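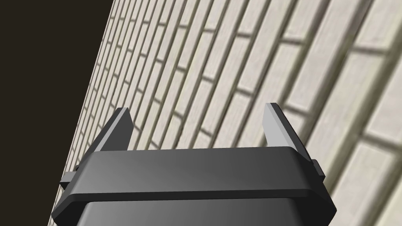 Masonry Conservation Technician, Rivport

Alipour Building Survey is hiring a technician for its masonry section in Rivport. The post is full time, 40 hours per week, and reports to Firouzeh Rashti, section lead.

Duties
Record mortar joint condition on brick and block walls built before 1950. Take mortar samples and prepare them for sieve analysis and acid digestion. Measure moisture content at fixed points and enter readings in the survey register. Draft repointing schedules for review by the section lead.

Requirements
Two years of site or laboratory work with lime and cement mortars. Ability to read elevation drawings. A valid driver's license. Work from scaffolds and lifts is routine, and applicants must be able to carry equipment up ladders.

Experience with salt damage is useful but not required. Training in the register software is given during the first 4 weeks.

Location
The laboratory is on Mosa Street. Site work is mainly in the Reladgate district, with occasional overnight travel paid at the standard rate.

To apply
Send a resume and a cover letter of no more than 350 words to the Rivport office, quoting reference 1471. Interviews will be held in August and include a short practical test on joint profiles.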